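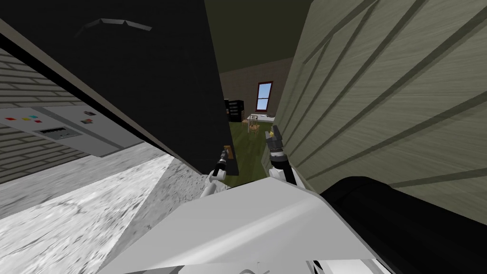

June 1, 2023. Notebook, Multden housing numbers, S.D.

Read the Sterholm market study again from the start, this time with the appendix open next to it. Still don't believe the absorption rate. They have 374 flats sold or let inside 14 months of the first block opening, and the only support is a table of "comparable schemes" on p. 11. Two of the comparables are in Cluston, which has a railway station. Multden has a bus.

Humaira rang the planning office to ask for the spreadsheet behind the table. She was told the study "speaks for itself". Asked again by email, copied to Hsin-yi. No reply by the time I stopped.

Henk's view is that the consultants took the developer's own sales forecast and worked backwards. I would like that to be true, so I'm being careful with it. What we can show so far: the asking price per square metre in the study matches the figure in Tsai's brochure from December to the penny. It could be that both used the same agent. Henk to find out who the agent was before we write a word of it down anywhere else.
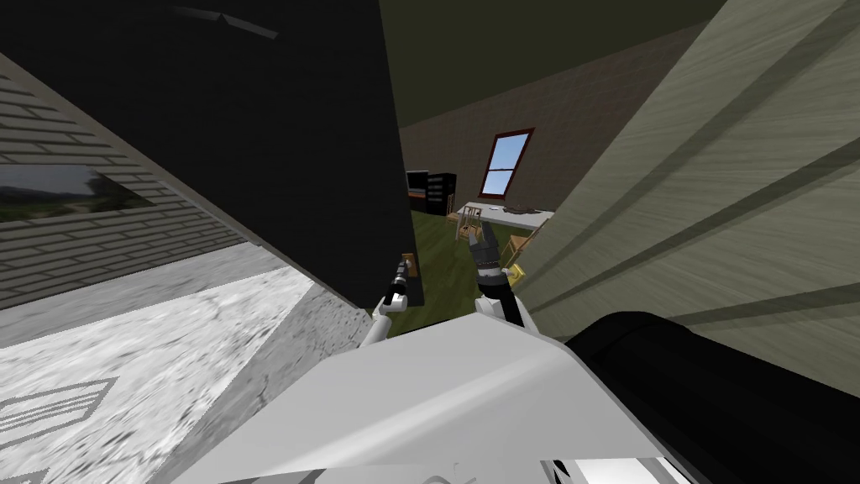 Did the study look at the residents' own report?

The bibliography lists it, but none of its figures are quoted or disputed anywhere in the text. Ayantu searched the whole PDF for the title and for her own surname and got one hit, in the bibliography. I don't count that as having considered it.

Tried rerunning their model with the vacancy rate the residents used. The second block stops paying for itself and the affordable share goes with it. Before anyone gets excited: our version of the model is rebuilt from the printed tables, and I had to guess the discount rate. Tried 2 guesses, both reasonable, and the answer moved a good deal between them. Saved as separate files. Please don't merge them.

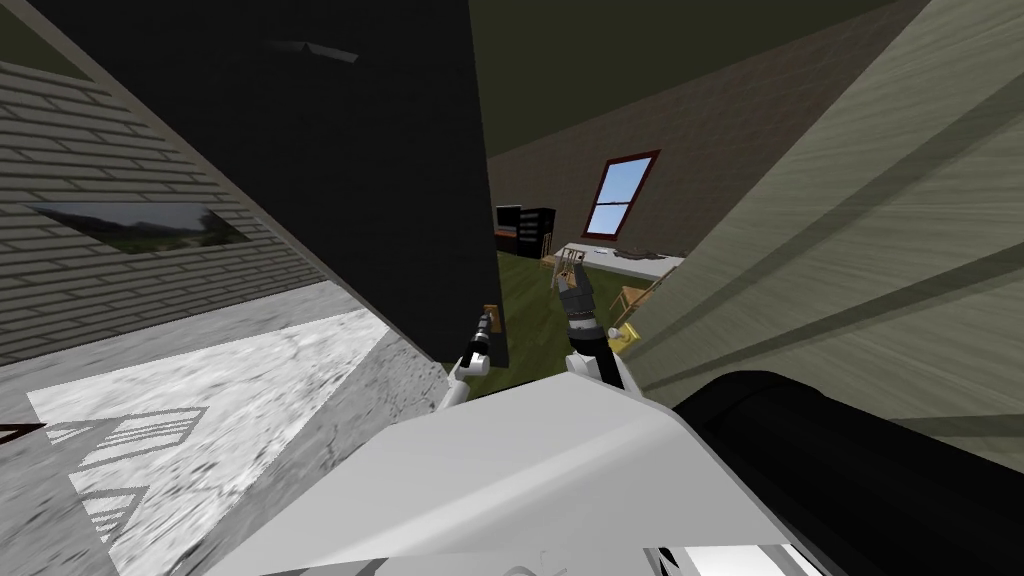

The discount rate is the thing to press on at the hearing, I think, more than the comparables. Any consultant can defend a choice of comparables for an hour. A missing rate is harder to talk round. Hsin-yi disagrees and says the councillors will glaze over. She may be right; they did last time, when it was only parking.

Also unexplained: why the study area boundary runs down the middle of Mill Road and leaves out the empty units on the east side. Ayantu has the older map and will bring it in.

To do: Henk, agent. Humaira, formal request for the spreadsheet, in writing, with the reference number on it. Me, redo table 4, as I've copied one of the rows wrongly.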